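Drekodell Declares October "Bring Out Your Drawers" Month, Offers Amnesty to Hoarders of Office Supplies

Stationery exchange will take in surplus clips, staples and half-used legal pads from local workplaces and pass them on to schools, no explanations required

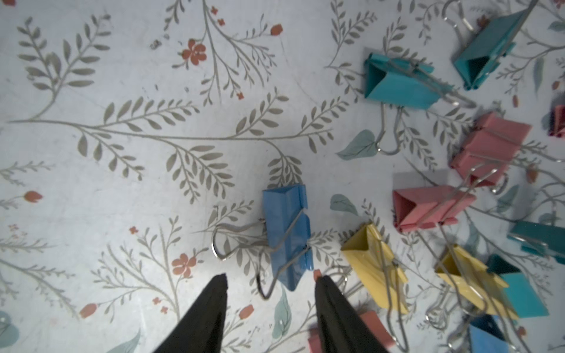 A Month of Forgiveness for the Bottom Drawer

Drekodell, the office supply exchange on the lower level of the Zacharias Building, will spend all of October accepting the things people have been keeping in their desks since the last time anyone looked. The program is open to businesses, home offices and individuals who once took a box of pens home by accident and have felt strange about it ever since.

Supplies in working order will be sorted, boxed and given free of charge to 13 area schools. Supplies not in working order will be recycled where possible and mourned where not.

"We know you have binder clips," the exchange said in a statement. "Everyone has binder clips. People buy a box, use two, change jobs and buy another box. There are enough in this town to hold every document in it together, including the ones that should be allowed to drift apart."

Drekodell opened as a swap shelf outside a copy room. It now fills a former shoe store, and the fitting stools are still there and still popular. Last year it handed out 3,000 boxes of supplies, most of them assembled at the long tables in back by whoever happened to be free before lunch.

What We Would Like

Donors are asked to bring items that a teacher could put to use the same afternoon. The exchange is especially short of:

Binder clips, any size, any color
Folders with working pockets
Pencils longer than a thumb
Scissors, including the left-handed pair that has been causing arguments
Lined paper, even if the first few pages have been torn out
Staplers accompanied by the staples that fit them

The last item is a sore subject. Drekodell currently owns a cabinet of staplers and a separate cabinet of staples, and the two collections have very little in common. Donors who can supply a matching set will be thanked in a tone of voice normally saved for organ donors.

What We Would Rather You Kept

The exchange cannot accept printer cartridges, loose batteries, trophies, or calendars for years that have already taken place. It also asks that mugs be left at home. Drekodell has mugs. It has mugs from banks that merged and from conferences on subjects that no longer exist, and one that says "World's Okayest Auditor," which is in daily use and not available to the public.

Three-ring binders are welcome if the rings still meet in the middle. Please check. Binders that bite will be returned to the donor.

Personal papers should be removed before drop-off. Last October's donations included a full set of tax returns, a resignation letter that seems never to have been sent, and a very good recipe for lemon bars. The first two were given back. The third was copied, and then it was given back.

How It Works

The drop-off counter is open from 9 a.m. to 6 p.m. throughout the month, using the side entrance past the bicycle racks. Small donations can be left in the bin by the door at any hour. The bin does not judge, and it does not give receipts either, so anyone needing paperwork for tax purposes should come in while the lights are on.

Offices with more than they can carry may request a pickup. There are 40 pickup slots, given out in the order requested. Boxes should be light enough for one person to lift without making a noise.

Plirker, the neighborhood delivery cooperative, is providing the vans and drivers at no cost. The cooperative has asked us to mention that its vans are electric, and that a van parked outside your building with its lights flashing is a van that would like you to come down now.

Local paper goods maker Drenex has agreed to supply new cartons for the school boxes, ending a long period in which fourth-grade classrooms received their glue sticks in packaging marked "Frozen Shrimp." Teachers reported some disappointment among the students, who had been hoping for shrimp.

For Schools

Each participating school will receive two deliveries, one in the middle of the month and one at the end. Teachers may send a wish list in advance, and the exchange will do what it can. Requests for glitter will be forwarded to the principal.

Schools not on this year's list can ask to be added to the spring round. Teachers from any school are also welcome to visit the free shelf near the front window, where odds and ends go when they won't fit neatly in a box. The shelf is restocked each morning. Hole punches go fast. The overhead transparencies have been there for a while and would make someone very happy, though it is getting harder to picture who.

About Drekodell

Drekodell collects usable office supplies and gives them to people who will use them. It is supported by small donations, a modest grant and the rental of its front room for evening classes, currently bookkeeping and beginner's accordion, which share a wall but have been moved to different nights.

Press and Pickup Inquiries

Reporters, office managers and owners of matching staplers may call or stop by the Drekodell front desk during counter hours. Pickup request forms are available at the desk — please bring your own pen, as ours have all been given to schools.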